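Dye notebook, Narley workshop
Tuesday, 13th March

Overdye test, black on faded cotton, third attempt

Last time the black came out brown on everything with a heavy weave and a dull purple on the thin stuff. I had blamed the powder, but the Kokis black was fine on new cloth from the same tin. So this time I kept the powder and changed the prep.

All clothes for the test were washed, dried and folded before weighing. No softener. The last batch had been through somebody's dryer with a scented sheet and I think that is where the pale streaks on the shoulders came from. Water beaded on those spots when I tried them under the tap.

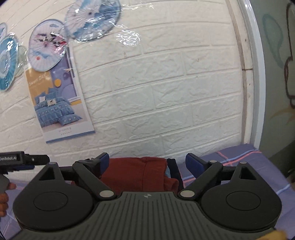 Scour was soda ash and a little plain detergent in the big pot, kept just under a simmer. The water went yellow in the first few minutes and then tan. I had not expected that much to come out of clothes that had already been washed. Dumped it, refilled, and did it again until it stayed mostly clear.

Weights are in the blue binder, not here. I stopped copying them into both places after the numbers disagreed in the last entry.

Dye stock: powder pasted with a spoonful of cool water, then made up to 1000 ml with warm. Strained through a scrap of the Abbasi muslin. There were still a few undissolved specks on the cloth, less than before. Next time let the paste stand longer before thinning it. The specks are what made the pepper marks on the first test piece.

Salt: 200 g, added in three parts. The first part went in before the cloth and the other two after it, with the cloth pulled to one side so that no salt landed on it directly. I forgot this on the second part and dumped it in on top of a sleeve. No mark on the sleeve that I can find, but it was a dark one to begin with.

Bath was at 102 F when the cloth went in. It dropped as soon as the wet cloth was in it and I brought it back up slowly. The clip thermometer reads lower than the glass one. I used the glass one all the way through. Somebody should label the clip one or throw it out.

Stirred more or less constantly at the start and then every few minutes. Soda ash dissolved separately and added last, poured down the side of the pot. Bath left for almost 2 hours with the lid on.

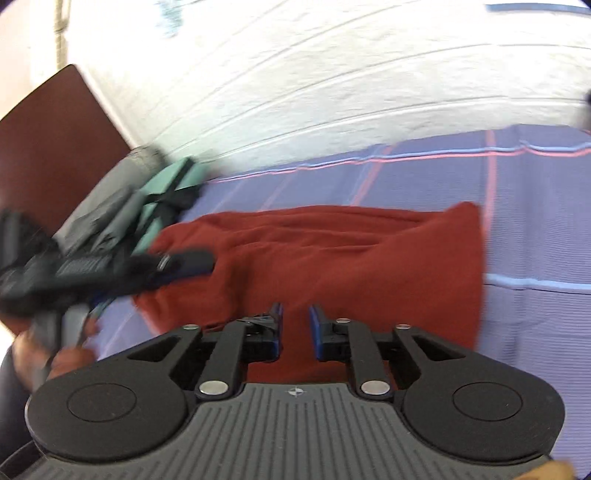
Narley, the day of the black overdye test.

Rinse was the slow part, as always. Cold first, then warm, then hot with a drop of detergent. The hot rinse ran dark for much longer than I wanted. The tap water here is harder than what we had in Jollville, and I wonder if that is holding loose dye on the surface. The old Jollville notes say the rinse ran clear by the fourth change, and I was well past that today.

Results, still damp so do not trust them too far:

Heavy twill: a real black at last. Slightly blue at the seams.
Thin jersey: even, closer to charcoal. No purple.
Old canvas apron: patchy near the pocket. There is a grease stain under there that did not shift in the scour.
Topstitching on everything stayed its original color. Polyester thread, so no surprise, but warn people before they bring in anything with white stitching.

To do

Hang a strip of each in the south window with half of it covered, same as for the browns.
Rub test on white muslin once they are dry.
Try the final rinse with water softener in it and compare on the jersey only.
Order soda ash. The tub is down to the lumps.
Wash the sink strainer. There is lint in it from the canvas and the sink was draining slowly by the end.

The spare pot has a chip in the enamel at the rim, with rust starting. I have moved it to the bottom shelf and it should not be used for light colors.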